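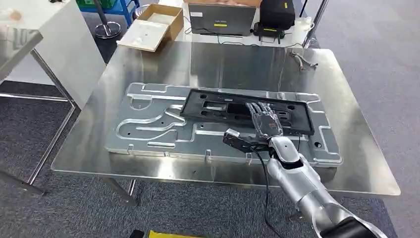
Stainless cleaners: your questions

Do I need a special spray?
Probably not. We tried Koval ($12 less than Sekon at our store) and saw no difference from dish soap and a soft cloth.

Sekon says it protects for 200 days. True?
We doubt it. Ask what was tested, and on what.

Can I use steel wool?
No. It scratches.

Does Fitthorpe polish remove rust?
Light spots, maybe. Pits stay.

We use cookies to improve your visit. Accept | Manage settings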